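About Us

Hi, I'm Kirsty Cartwright, and I run the practice rules at Grametti. If you've come here from one of our course pages you probably know us as "the people with the long checklist." Fair enough! We're a small school for folks who teach household tasks to robots, mostly in simulation, and the checklist is a big part of what we do all day.

Grametti started in a spare office above a tile shop in Plundley. There were three of us then (me, Herman Subramaniam and Dimas Nair) and we'd all come out of jobs where robots were being trained on kitchen chores. Every team we'd worked on had its own idea of what counted as a finished task. On my old team a plate was "in the sink" if any part of it was lower than the rim. On Herman's it had to be flat on the bottom. Dimas worked someplace where the person watching just pressed a key when it felt right, and then a different person watched the next day and felt differently. You can imagine what the numbers looked like when anybody tried to compare them.

So we wrote a few pages of house rules, mainly so the three of us could stop arguing at lunch. Then a company called Raju asked if they could have a copy for their own staff, and after that they asked if one of us could come and explain page four. Page four was a mess. I went and explained it for two days, and that was our first course.

What we teach now

We teach people how to set up, run and write up household robot tasks so that somebody else can pick up the work and get the same thing. Most of our students work in simulated kitchens and laundry rooms, and a smaller group comes from companies with real arms bolted to real tables. We mix them together on purpose. The simulation people learn that a plate can chip, and the hardware people learn how nice it is to put everything back where it was with one command.

The rule book is called the Grorach, after the street our second office was on, and I'm afraid the name stuck before we could think of a better one. It has 53 rules in it at the moment. The current edition is dated 3/21/22 and you'll see that printed on the cover of every copy we hand out, so please check yours, especially if you inherited it from a coworker.

Sink work is where everybody begins. It's a good first week because a sink has walls, a floor, a rim and a drain, and you have to make up your mind about each of them before you can say whether anything went where it should.

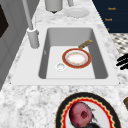
The first thing we ask people to do is write the goal down in one sentence with no adjectives. "Plate on the basin floor" is fine. "Plate placed neatly in the sink" gets sent back, and yes, I'm the one who sends it back. Neatly to whom? After that you write the start state, then the things that are allowed to move, then the things that are not. People always forget that last list. If your task is to put a plate in the sink and the canister at the back of the counter has gone on its side by the end, did you succeed? The Grorach says you log a success on the goal and a separate disturbance, and you keep the two columns apart forever. Gilang Jugah, who joined us from the hardware side, fought me on that one for a month and then wrote the chapter on it.

A few of the rules people ask about most

Rule 6 is the label rule. If your simulator puts names on things, the names in your write-up have to match them letter for letter. If the label says Knob, then you write Knob. You don't write handle or dial because it looks more like a dial to you. And if two things carry the same label, give each one a number in your notes before you run anything. I have lost whole afternoons to a log that said "knob turned" with no hint of which one.

Rule 11 says contact has to end before you score. The gripper lets go, backs off, and then everything has to stay put for a set time. We don't care much what time you choose as long as it's written down and you use the same one on every run. A plate that's being held in place is not a plate that's been placed. (Dimas has this on a mug.)

Rule 19 covers food. Food is where the rules get fun, I think! A piece of toast on a plate can ride along, slide, or hang over the rim, and you need to decide ahead of time whether it belongs to the plate or counts as its own object. We teach it as its own object, always. So a task that moves a plate with an eggplant on it has two things to report on, and if there's toast too, you've got three.

Rule 27 is the one about camera views. Say which view you scored from. If an object is only partly in view, you may not score it from that view, however sure you are. Students hate this rule in week one and by week three they're quoting it at each other.

Rule 40 is resets. Every run starts from a written start state, and if you change the start state you start a new sheet. You don't get to nudge the plate an inch to the left after six bad runs and carry on counting as if it's the same task. I've done it. I felt clever for one evening and then had to throw out all the work.

How a course goes

The basic course runs two weeks. Mornings are reading and talking, afternoons are at the workstations. Each student runs 80 attempts of the same task, scores them alone, and then swaps logs with the person at the next desk and scores theirs too. Then we sit down and look at where the two scores disagree. That afternoon is the loudest of the whole course and probably my favorite. You get two smart people staring at the same final state, one saying it's on the floor of the basin and the other saying it's leaning on the wall, and then somebody opens the Grorach and reads out the definition, and sometimes the definition turns out to have a hole in it. When that happens it goes on the whiteboard, and a good share of the rules we have now came off that whiteboard.
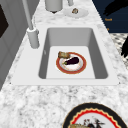

The second week is for tasks with more than one object and for writing up. Writing up gets two full afternoons, which surprises people. We ask for plain language. Say what the robot was told to do, what was on the counter when it began, what ended up where, and what you couldn't tell. There's a box on our form that just says "Not sure" and we want to see something in it. An empty "Not sure" box on a long log makes me nervous.

At the end you hand in a full record and another student tries to repeat your work from the record alone. No hints, no leaning over the desk. If they can, you pass. If they can't, you fix the record and we go again the next morning, and there's no shame in it. Hidayah Chin needed three tries when she took the course and she now teaches it.

Who we are

There are five of us. Herman looks after the workstations and builds the practice kitchens, and he has strong feelings about marble. Hidayah teaches the basic course and most of the evening sessions. Gilang does the hardware weeks and goes out to visit companies. Dimas keeps the Grorach itself: he takes in the change requests, answers every one of them, and decides with me what goes into the next edition. We had 43 requests waiting at last check, so if yours is in there, hang on, he'll get to you.

I do the rest, meaning I teach some, I answer the mail, and I read logs. I really do like reading logs. A good one is like following somebody around their kitchen.

So far 387 people have finished the basic course. Some came from big robot companies, some from university labs, and quite a few from places you wouldn't guess, like a hotel group and a maker of dish racks. You don't need to be a programmer. If you can follow a recipe and you're the sort of person who gets bothered when a recipe says "cook until done," you'll be right at home.

What we don't do

We don't rank robots and we don't put out league tables. We get asked a lot, usually by someone who would like to come first. We also don't certify products. A Grametti certificate has a person's name on it and says that this person can run and record a task to the Grorach rules. It says nothing at all about the machine, so please don't print our name on the box.

We don't sell the rule book either. It's free to anyone who writes and asks for it, and you can copy it for your whole team. All we ask is that you keep the edition date on the cover and that you don't change a rule and leave our number on it. If you need a house version, go ahead and make one, and give your own rules your own numbers. Raju puts an R in front of theirs and that works fine.

Coming to see us

Visitors are welcome at the Plundley office if you write first. Parking is behind the building, the door code changes, and the elevator is slow, so take the stairs if you can. The basic course runs all year apart from August, when we close to new students and spend the month going through change requests and rebuilding the practice tasks. Hardware weeks fill up early. Companies sending four or more people should talk to Gilang first, and he'll probably want to come look at your setup before you book anything.

If you have a question about a particular rule, please put the rule number and your edition date in the first line. It saves Dimas a lot of back and forth. For anything else, use the contact form and it'll land with me.

Kirsty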